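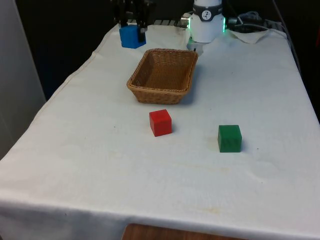 Eifion Owen wanted it written down before anything else that he had never met a child who put blocks away on account of the basket being nice. He asked that the phrase "encourages independent tidying" come off the box until someone could show him where it came from. The chair said the wording was under item 2 and asked him to hold it until then. He agreed to hold it.

Tuvora Play Goods
Minutes of the product meeting, blocks and basket set
June, 9:30 a.m., upstairs room
Minutes taken by Jelle Peeters

1. Minutes of the last meeting

Accepted with one change. The last minutes said the group "welcomed" the Schouten basket. Eifion said he had not welcomed it, he had asked what it cost. Changed to "discussed."

2. Wording on the box

The draft from the Cidano agency was read out. It calls the set "a first step toward a calmer home." There was some laughter. The agency's support for this is a questionnaire with 83 replies. Jelle had read the replies and reported that the questionnaire asked parents whether they would like a calmer home. It did not ask about blocks. It did not ask about baskets either.

The chair felt the line was harmless and that buyers know what box copy is. Eifion did not agree that harmless was the standard. He would accept "cubes with a basket to keep them in" and nothing beyond that. It was pointed out that this would leave most of the back panel blank. Eifion said he had seen worse back panels.

Agreed: "independent tidying" and "calmer home" both come out. Cidano to send new copy, shorter. The group will not pay for a second questionnaire.

3. Basket

The low woven basket was looked at again. In favor: it is easy to see into, a small child can reach over the side without tipping it, and it looks better on a shelf than the plastic tub did. Against: it costs more than the tub, and the sides are low enough that Jelle doubts it will hold anything in if it is carried by one end.

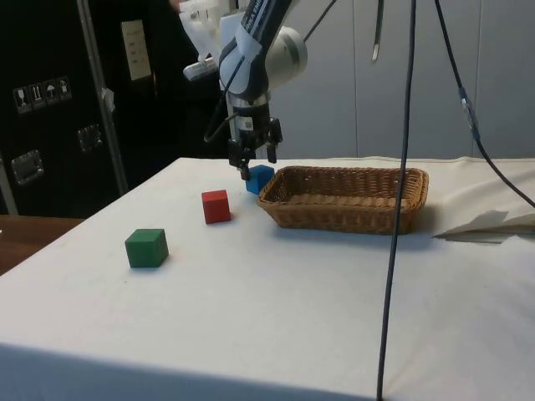
Wicker basket on the white cloth, blue cube close beside it, red and green farther out.

The supplier's note says the weave "softens with age." The chair asked what that meant. Nobody at Schouten has explained it, and Jelle's own guess is that it means the weave comes apart. He has asked for a basket that has been in use for a year and has been told one will be looked for. He asked for the same thing in March.

There was a longer discussion of the rim. Eifion ran his thumb along the sample he had brought and found two places where a strand end could be felt. The supplier calls this natural variation. Eifion said a splinter is also natural. The group was not willing to sign off on the rim as it stands.

Agreed: no order until the used basket arrives and the rim has been looked at by someone outside this meeting. The supplier's opening quantity of 2,000 is too high in any case. Jelle to ask what they charge for a smaller run and to get the answer in writing.

4. Cubes

Red, green and blue stay. The request for a yellow was raised again and turned down again, on cost. The chair noted that the sales team says yellow is "the color everyone asks for." Eifion asked who everyone was. Carried over.

Jelle is not convinced by the claim that the paint will stand up to washing. The paint supplier, Mondurano, sent a certificate that covers wiping with a damp cloth. Parents will use the sink. He proposed soaking one of each color overnight and bringing them to the next meeting, good or bad. Agreed.

5. White cloth for the display table

The shop table will have a white cloth under the blocks and basket. Nobody objected to how the colors look against white. The objection was to keeping it white. Faint marks and small specks show up on a pale cloth, and a display table gets handled by people who have just eaten something. The chair thinks one wash a week would do. Eifion thinks almost any other color would do.

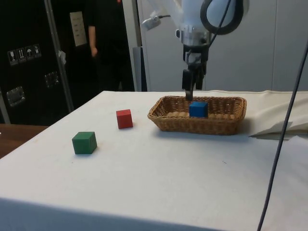
Blue cube in the basket. Red to the left of it, green farther left and nearer the front.

Also raised: whether the display should have the cubes in the basket or out on the cloth. Sales prefers them out, spread around, so that customers pick them up. Jelle said a basket with nothing in it looks like something that comes separately, and he expects people will ask. A mix was suggested, one in and the rest out. The chair liked this. Eifion said it looked like somebody had stopped halfway, and then said he could live with it.

Agreed: one in, others out, for the first month. White cloth on trial for the same month, with a spare. Eifion's preference for gray is noted at his request.

6. Other business

The price of the set was not discussed, as the basket cost is not known. The chair hopes to have a figure next time. Jelle asked that the word "hopes" be kept in.

Closed at 11:05.

To do
Jelle: used basket and smaller run from Schouten, soak test on the cubes
Eifion: find someone to check the rim
Chair: new copy from Cidano, spare cloth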